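Switching the savings after the bonus rate ends?

tallowbank
Dec 13, 2020
My Stelis saver drops to a rate best seen under a microscope in April. I have $462 in interest for the year and feel like a tycoon. Move to Medent?

kettle_grey
Medent wants 30 days' notice for withdrawals. Fine if your hot water system can book its breakdowns in advance.

Moz_in_Ballarat
Disagree, notice is the only thing between me and a new barbecue. 24 months in and still no barbecue.

kettle_grey
That's willpower – you could have it for free at Friesen.

Moz_in_Ballarat
Friesen's app has logged me out 3 times today.

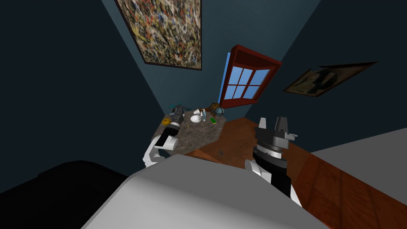
Two arms over a corner table, rendered

tallowbank
So it's Medent or the mattress. Does the mattress have a bonus rate?

kettle_grey
Not since April.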